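Furnished Lets Forum > Inventory and Upkeep > Leather seating and cushions

Kilto_Office
Members are reminded that cushions supplied with leather sofas must be listed separately on the inventory.

pornach50
We respectfully disagree. At Pornach they are listed with the sofa – one line, one charge.

Vimala Suvarna
One line caused us two disputes in December. Our current pairing is attached.

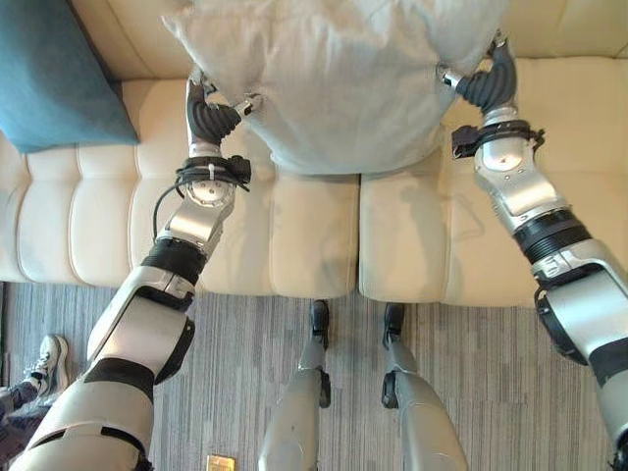

Light gray pillow, cream leather sofa

pornach50
Noted. Our position on item 6 is unchanged.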